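Wallgate Tenant Heating Advice - progress report, February
To: Nermina Obradović, grants desk

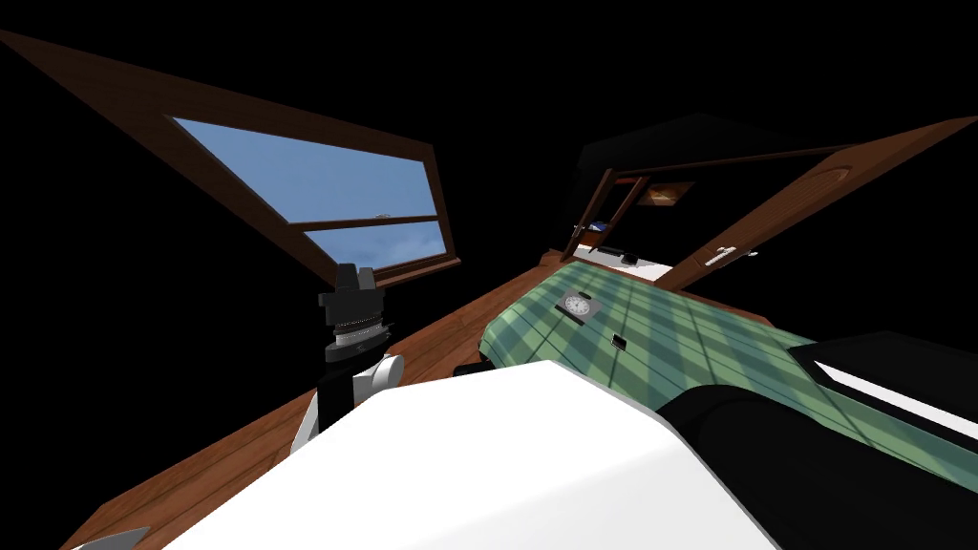 Quick one, full numbers in the spreadsheet Yiğit sent over. Advice line is open again mornings, 38 households on the books now. Most calls are still billing. Wrong tariff, estimated reads, old tenant's debt landing on the new account. Kátia got 2 refunds out of the supplier this month, bigger one was almost $300.

Spend to date $2,974. Printing went over, translation came in under, so it evens out. Receipts are scanned apart from the hall hire for January, chasing.

Behind on: home visits. Valbona was out sick and we didnt have cover. Rerkard Street block done, Vukčević Court not started. Would like to push the visits deadline back a month if thats ok with you, no extra money needed.

Next: leaflet in Portuguese and Turkish, second training evening for the phone team, follow-up calls to everyone who got a payment plan before the holidays.

Need from you: a yes or no on the visits date, and the new logo file, the one we have prints fuzzy.

Nadine Semaan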